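Zulisthorpe Bus Shelter Reading Shelves
Progress report to the Farnberg Fund, second period

Spending to the end of June stands at 1,930 pounds. Most of it went on timber, hinges and weatherproof paint, and the remainder on printing. We expect to stay within the grant.

Shelves are now up in 19 shelters. The two still to do are on the Rivera Road route, where the parish has asked us to wait until the kerb has been relaid. We have a start month from the contractor but no firm date.

Book stock is better than we planned for. The library passed on 500 paperbacks in spring, mainly crime and children's titles, and people have been leaving their own. Large print is short and we would like to move a small part of the printing budget to buy some second hand. Please let us know if this needs a formal request.

Damp has been a problem at the lower end of Ostix Lane. The door there swelled and would not close, so Kanyarat Panyasiri planed it down and fitted a longer hinge. We will check it again in October before ordering the same hinge for other sites.

Next period: finish Rivera Road, restock the school stops before term starts, and send you the users' survey.
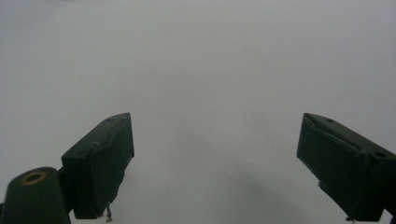 Faith Chege replied that the large print money could be moved without a formal request, provided it appeared as its own line in the next set of accounts.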